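Ticket 3375 – Hattori tablet drops stylus input after waking from sleep
Status: Closed
Opened by: Miyuki Kawaguchi
Assigned to: Ryszard Żak 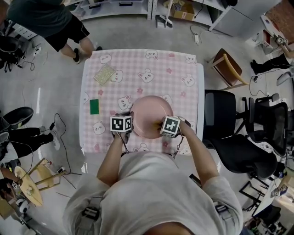
Table with pink plate and gingham cloth

Device: Hattori 10-inch tablet, pen model, bought new in July
Software: Vornotgate launcher, Clarmont Notes, stock keyboard
Pen: the one from the box, original tip

Problem as reported
The pen works fine after a full restart. Once the tablet has been asleep for a while, the pen stops drawing. Finger touch still works. The hover dot shows up on screen but pressing down does nothing. Restarting fixes it until the next long sleep. Happens in Clarmont Notes and in the settings screen, so it isn't only the one app.

Ryszard, first reply
Please send the battery level when it happens, whether power saving is on, and whether a case with a magnet is fitted. Also try the pen on the lock screen before unlocking.

Miyuki
Battery was at 87 percent the first time and 46 the second. Power saving is on, set to the middle level. Folding case from Zeltdale, magnet in the front flap. The pen does not write on the lock screen either.

Ryszard
Two things to separate. Take the case off and leave the tablet asleep overnight with power saving as it is. Next night, case back on, power saving off. Don't change anything else in between or we won't know which one did it.

Miyuki
Night one, no case, power saving on: pen dead in the morning. Night two, case on, power saving off: pen worked right away. I did night two again to be sure and got the same result.

Ryszard
Then the case is fine. Power saving is putting the pen service to sleep and it only half wakes up. Hover comes back, pressure doesn't. Steps:
1. Settings, Battery, App limits.
2. Turn on "Show system items" at the top right.
3. Find Pen Service and set it to Unrestricted.
4. Do the same for the Vornotgate launcher. It has its own sleep list that overrides the system one.
5. Restart once.
You can leave power saving on after that.

Miyuki
Step 4 was different for me. There is no entry for the launcher under App limits. I found the list inside the launcher under Advanced – Background, and Pen Service was on it. Took it off and restarted. Will report back.

Miyuki
Up to 5 nights now with power saving on and no dropouts. Battery drain looks the same as before. OK to close.

Ryszard
Thanks, I've corrected step 4 in the help page. The launcher adds Pen Service back to that list after an update, so check there first if it returns. Closing.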